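Anselmo Quintana
Thread, 14 posts

1/ I run the day shift at Flarumcombe, a returns and repack site. A few people asked what changed for us since the sorting line was automated in October, so I'm writing it down in one place.

2/ What we do: shops and online sellers send back mixed household goods. Bottles, jars, cups, boxes of cosmetics, gift sets with one item missing. Someone has to pick each piece up, look at it and decide where it goes. Before the change that was all hand work at 12 benches.

3/ Now the flat boxes go through the Brenero line. It reads the label, weighs the box and pushes it down a chute. On a normal shift it handles 1,000 boxes. The benches used to split those between them and it was most of the day's lifting.

4/ The line doesn't take anything round, soft or see-through. Bottles roll off the belt. Clear bags confuse the scanner. All of that still comes to people, and it comes faster, because the boxes no longer slow everything down.

5/ So the first thing that changed is the mix. A bench used to get easy piece, easy piece, awkward piece. Now it's awkward pieces all shift. Wycliffe Ndung'u told me in the second week that his hands were less tired and his head was more tired. I've heard the same from others.

6/ We changed the breaks because of that. It used to be one long one and one short one. Now it's a short one every 104 minutes. The odd number comes from the line's cleaning cycle. I wanted 90. We're still talking about it.

7/ Jobs. No one was let go. Two people who left over the summer weren't replaced, and I won't pretend that's the same as nothing. Tímea Medve moved from a bench to line tech. She did the training in the mornings and got a pay grade for it, after we pushed.

8/ The second change is the newer one. Part of the hand work is now done with hand-held grippers in place of bare fingers. You hold the grip, the two finger tips close on the item, and you put it down where it belongs. The motion gets recorded and goes toward training an arm for the round stuff.

9/ It's slower. With bare hands you turn a bottle over without thinking. With a gripper in each hand you have to plan which side to come in from, and a bottle lying on its side is one of the harder ones — you want one finger behind it and one in front before you close.

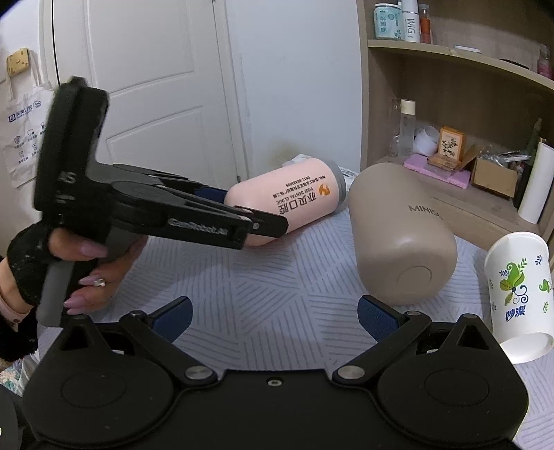
Filed under: Bench work

10/ Pink bottle on its side in the left gripper's fingers, right gripper open. The taupe MINISO container and the paper cup are both on their sides too. Three shapes, and each one wants a different approach.

11/ Pay for gripper work was the big argument. Piece rate made no sense at that speed, so it's hourly now, with a top-up of 240 a month for anyone on the gripper rota. Štěpánka Šindelář did the negotiating and got it in writing.

12/ We also asked who owns the recordings and how long they're kept. Vurport, who run the project, gave us a two-page answer. Kristóf Kelemen went through it with the crew and sent back questions. Four are answered so far. The one about what happens to the bench jobs once the arm works is still open.

13/ People ask if we feel like we're training our replacement. Some of us do. Wycliffe would rather be on the gripper rota and see how it goes than hear about it later. Others have said no to the rota, and that's allowed, with no loss of hours. I checked that before I put my own name down.

14/ We've logged 258 gripper hours on my shift so far. Next month the rota opens to nights. If your site is doing something similar, I'd like to know how you set the breaks and what you got on pay. Replies are open, or message me.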